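Economia dos Serviços Domésticos e de Proximidade
Apontamentos da aula 7: Quanto custa uma camisa lavada? Trabalho doméstico, preço-sombra e a lavandaria como caso de estudo

Docente: Selma Bošković

Leitura obrigatória: capítulo 4 da sebenta. Quem ainda não leu o capítulo 3 tem a minha simpatia e um problema.

1. De onde vínhamos

Na aula anterior ficou assente que uma família é, para a maior parte dos manuais, uma caixa onde entram salários e de onde saem compras. O que se passa lá dentro fica por conta do leitor. Hoje abrimos a caixa e encontramos, como seria de esperar, roupa suja.

A escolha da roupa tem uma razão pedagógica e outra preguiçosa. A pedagógica é que tratar da roupa se decompõe em operações bem separadas (recolher, separar, lavar, secar, passar, dobrar ou pendurar, arrumar), cada uma com a sua tecnologia e a sua história. A preguiçosa é que toda a gente tem opinião sobre o assunto e a aula anda sozinha.

2. O critério da terceira pessoa

Diz-se produtiva uma atividade doméstica quando pode ser entregue a outra pessoa sem perder o resultado. Posso pagar a alguém para me passar as camisas. Não posso pagar a alguém para dormir por mim, embora haja, nesta sala, às oito da manhã, quem pareça estar a tentar o inverso.

O critério é útil e tem fronteiras mal vigiadas. Ler uma história a um filho conta? Pode ser delegado, e o filho adormece na mesma. Escolher a roupa que se vai vestir? Há quem pague por isso. Discutir de quem é a vez de estender? Fica à consideração do grupo, e é matéria da ficha.

Repare-se que o critério não pergunta se a pessoa gosta do que faz. Há quem passe a ferro a ouvir rádio e jure que descansa. Para efeitos de contabilidade, produz camisas passadas; o descanso entra noutra coluna, e é justamente essa dupla inscrição que torna os inquéritos ao uso do tempo tão trabalhosos de codificar.

3. Dois métodos para pôr um preço

3.1 Custo de oportunidade. Pergunta-se quanto ganharia a pessoa se, em vez de passar a ferro, estivesse no seu emprego. Daqui resulta que a camisa passada por uma cirurgiã vale muito mais do que a mesma camisa passada por um estudante, ainda que a do estudante tenha ficado melhor. O método mede aquilo a que se renuncia e fá-lo bem. Para medir o que se produziu é francamente mau.

Há ainda a dificuldade de supor que a hora estava disponível para vender. A cirurgiã não opera às onze da noite de domingo só porque tem o ferro quente.

3.2 Custo de substituição. Pergunta-se quanto custaria contratar alguém. Existem duas variantes: o generalista (uma empregada doméstica que faz de tudo) e o especialista (a lavandaria para a roupa, a cozinheira para o jantar, o explicador para os trabalhos de casa). A segunda dá valores mais altos e supõe, com algum otimismo, que em casa se trabalha à velocidade de um profissional. Quem já me viu dobrar um lençol com elástico sabe o que vale essa suposição.

Na prática escolhe-se uma variante, explica-se a escolha numa nota de rodapé e espera-se que o arguente não chegue lá.

4. O caso Bullurton

Vamos trabalhar com a lavandaria Bullurton, que serve escritórios, dois hotéis e uma clientela particular muito fiel e muito atrasada a levantar as peças. Os dados referem-se a um mês de janeiro e foram-nos cedidos com a condição de não maçarmos mais a gerência, condição que tenciono violar em breve.

Peças tratadas no mês: 2127
Das quais camisas: 463
Postos de acabamento: 3
Pessoas ao balcão: 2

O primeiro impulso é dividir a despesa total pelo número de peças. Resistam. Uma camisa, um edredão e um vestido de cerimónia aparecem na contagem com o mesmo peso, e quem carregou um edredão até à lavandaria sabe que isto é uma injustiça. A lavandaria resolve o problema com uma tabela de equivalências que converte tudo em «camisas». A unidade é arbitrária, a conversão é discutível e o resultado é muito mais honesto do que a média simples.

O segundo impulso é olhar para a máquina de lavar, que é grande, cara e faz barulho. Também aqui convém resistir. O equipamento pesa na conta, mas grande parte do custo de uma camisa está na mão de quem a recebe, lhe põe a etiqueta, trata o colarinho, passa os punhos, pendura, ensaca e depois a encontra quando o cliente aparece sem talão a dizer que «é uma azul».

5. Tecnologia doméstica: o paradoxo da máquina que não poupa

A lavagem manual ocupava dias inteiros e arruinava costas e mãos. A máquina acabou com isso, e seria indecente fazer ironia a esse respeito. O que interessa ao economista é o que veio depois: lavada com menos esforço, a roupa passou a ser lavada mais vezes. A camisa que fazia três dias passou a fazer um. O padrão de limpeza subiu, e parte do tempo poupado foi discretamente reinvestida em colarinhos.

Este é um efeito de ricochete, parente direto do que vimos com a iluminação. Quando baixa o custo de um serviço, consome-se mais dele. A diferença é que na iluminação o preço vinha na fatura, e na roupa quem pagava era, quase sempre, a mesma pessoa da casa, em horas.

Vale a pena distinguir as operações pela facilidade com que se deixaram mecanizar. Lavar foi fácil, uma vez que a roupa pode ser tratada a granel: entra tudo, roda tudo, sai tudo. Secar seguiu o mesmo caminho. Passar resistiu mais, e as prensas industriais só funcionam bem com peças planas ou muito regulares. Dobrar e pendurar resistiram ainda mais, dado que obrigam a tratar as peças uma a uma, e um tecido nunca cai duas vezes da mesma maneira.

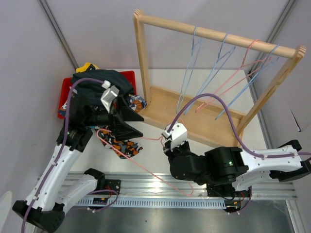
Daqui sai a regra que vos peço que retenham para o exame: mecaniza-se primeiro o que pode ser feito por lote e sem olhar. O que exige pegar numa peça, perceber onde fica a gola e decidir alguma coisa a partir daí mantém-se caro durante muito tempo, por mais banal que pareça a quem o faz enquanto pensa no jantar. A banalidade de uma tarefa, para quem a sabe fazer, diz muito pouco sobre a sua dificuldade. Diz bastante, isso sim, sobre o salário que se costuma pagar por ela, e voltaremos ao tema na aula 9, quando falarmos de qualificações que não vêm em diploma.

Uma consequência contabilística: no custo de uma peça tratada, a parte do acabamento tende a crescer à medida que a lavagem fica mais barata. Quem olhar só para a percentagem concluirá que as pessoas do acabamento se tornaram menos eficientes. Já li relatórios de consultoria com essa conclusão, encadernados a preceito.

6. Quem faz, quem conta, quem se lembra

Falta uma parcela que os dois métodos da secção 3 tratam mal: o trabalho de gestão. Saber que a camisa branca é precisa na segunda-feira, que o detergente está a acabar, que a camisola de lã não pode ir com o resto. Nada disto ocupa um intervalo de tempo que se possa anotar num diário. Faz-se no autocarro, na fila da padaria, durante as minhas aulas.

Na Bullurton, essa função tem nome, horário e está ao balcão. Em casa anda na cabeça de alguém e só se torna visível quando falha. O modelo Godon, que vem na sebenta, propõe tratá-la como um custo fixo do agregado: existe quer se lavem duas camisas, quer se lavem vinte. A crítica de Ramasamy, na mesma secção, é que o custo fixo não se reparte sozinho e que o modelo nada diz sobre quem o suporta. Tendo a dar razão à crítica, mas o modelo tem a vantagem de caber numa folha de cálculo, e em economia já se fizeram carreiras com menos.

7. Ficha de trabalho (entrega na segunda-feira, em papel)

Tarefa A. Tomem uma peça de roupa vossa e sigam-na durante uma semana, do cesto à gaveta ou da cadeira à cadeira, consoante os costumes. Registem cada operação, quem a fez e quanto tempo levou. A peça não precisa de ser apresentada na aula. Insisto neste ponto, por experiência.

Tarefa B. Calculem o valor do trabalho registado pelos dois métodos da secção 3. Para o custo de substituição usem a tabela de preços da Bullurton, afixada à porta do gabinete. Comentem a diferença em meia página. Meia página tem um fim, que costuma ser a meio.

Tarefa C. A residência Pitevance pretende substituir as máquinas gratuitas da cave por um serviço pago por ciclo. Discutam o efeito provável sobre o número de lavagens, sobre a carga média de cada lavagem e sobre a convivência entre residentes. Quem mora na residência deve declará-lo no início do texto, como se faz nas revistas sérias.

As fichas em que a roupa se lava sozinha, por omissão do sujeito em todas as frases, serão devolvidas. «A roupa foi lavada» não é resposta a «quem lavou a roupa».

Na próxima aula: refeições. Tragam a sebenta e venham almoçados.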